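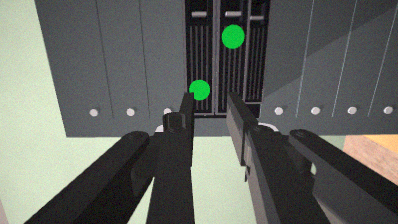 Learning Tunes by Ear at the Welside Session
Student project report
Bendik Moen
20/12/2025

Background

The Welside session is a weekly old-time music evening open to any player. I started going in September with a fiddle and almost no tunes. For my project I wanted to find out how new players pick up the repertoire when there is no sheet music in the circle.

Method

I attended 10 sessions and kept a log of every tune called, with its key and who started it. I also talked with five regular players after the music ended. Two of them play banjo, one plays guitar, and two play fiddle. I asked each one how they learned their first tunes and what they do when they don't know the one being played.

Results

The log has 108 different tunes. Most were in D, G or A. Only six came up at every session, and those were the first ones I could play all the way through.

The guitar player said he watches the left hand of another guitarist until he has the chords. Both fiddlers said they listen to the low part first and leave out notes they can't catch. One banjo player records tunes on her phone and slows them down at home. The other said he never practices at home at all.

Problems

Some tunes have more than one name, so the total may be too high. I combined the ones I was sure of. I was also playing while keeping the log, and at the second session I missed several titles.

Next steps

I plan to visit the Meesuk session next term and compare the two lists.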